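Grosov, 2020-11-12

**Hekholm opens shared kitchen at Dalton**

Hekholm has opened a shared kitchen on the ground floor of its Dalton building. Tenants can use it at any time of day. The room covers 65 square metres and replaces 4 small tea points, which closed in April.

The worktop is long and white, with a single wide sink set into it. A roll-up rack fits inside the basin for draining dishes. Open wire shelving adds storage.
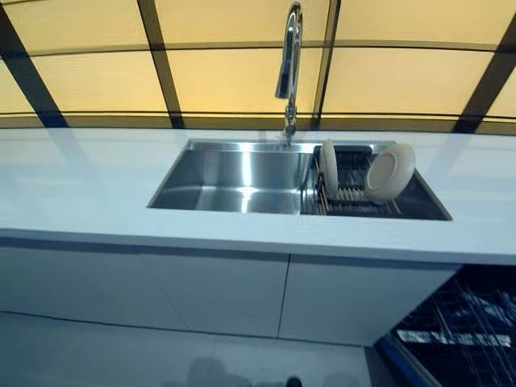
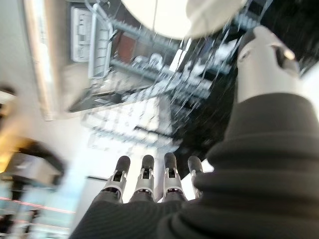
*The new kitchen at Dalton: the worktop and sink (first picture) and the wire shelving (second picture). Photos: Hekholm.*

"People wanted one proper sink and somewhere to put their things," said Inger Briem, who manages the building. "The old tea points had no room for either."

The fitting work was done by Swanepoel and took about 40 days. Eduard Krajčí of Swanepoel said the plumbing was the slowest part, as the waste pipe had to be moved to the other side of the room.

The building has 850 tenants. Shelf space can be booked at the front desk.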